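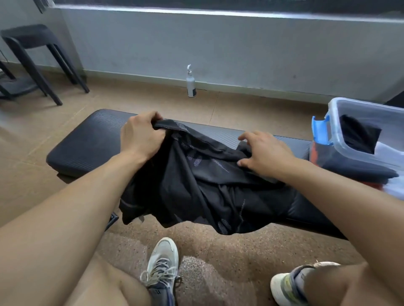 Echeverría Recreation Center – Fitness Room and Clothing Exchange Group
Minutes, August meeting

1. Minutes of the previous meeting were approved without change.

2. Sportswear sorting. The group reviewed the folding of donated garments on the padded bench. Black items are to be laid out flat, checked at the seams and mesh panels, and folded to one size.

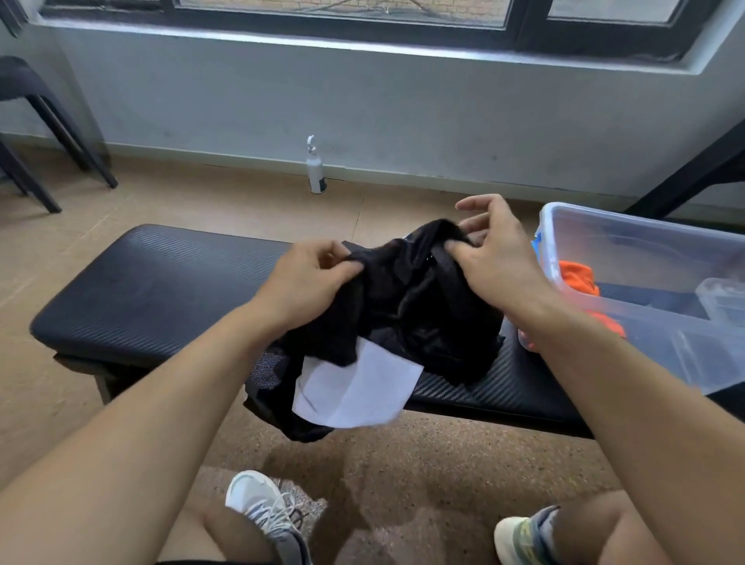
Labels are to be read before an item is folded, and any garment without a legible size goes to Binora for relabeling. More than 700 garments remain in the Nandska store – the target is to clear them in 4 months.

3. Colors. It was agreed that orange and white items be stacked apart from black.
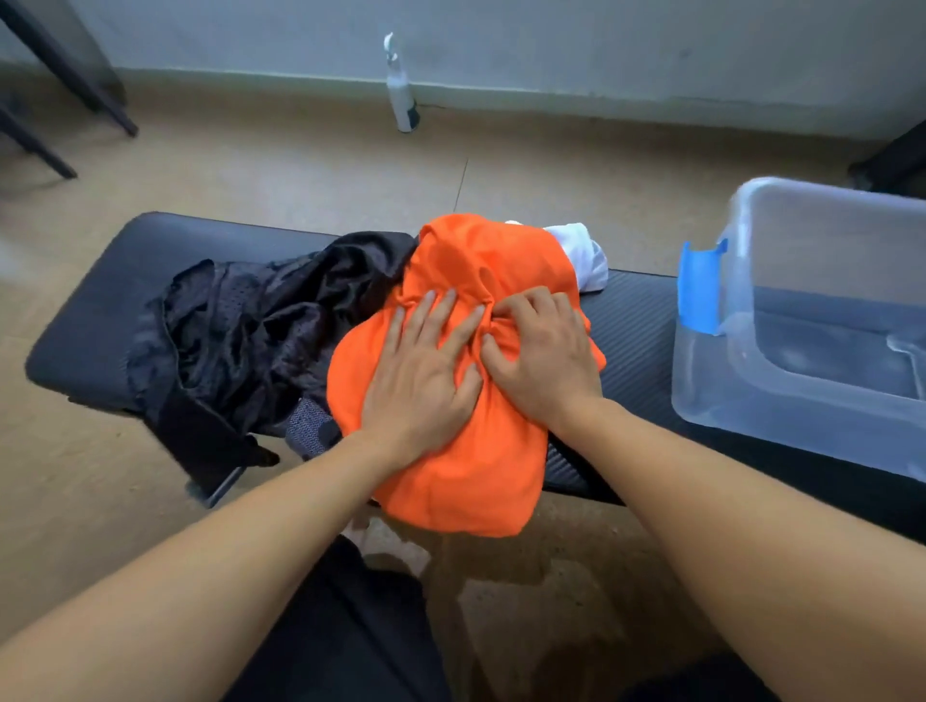

Loseo asked that small knitted pieces be held back until a match is found, and offered shelf space for 14 days. Agreed.

4. Storage. Clear boxes are to stay at the right end of the bench during sorting. A request for 16 further boxes was deferred.

The meeting closed at 4 p.m.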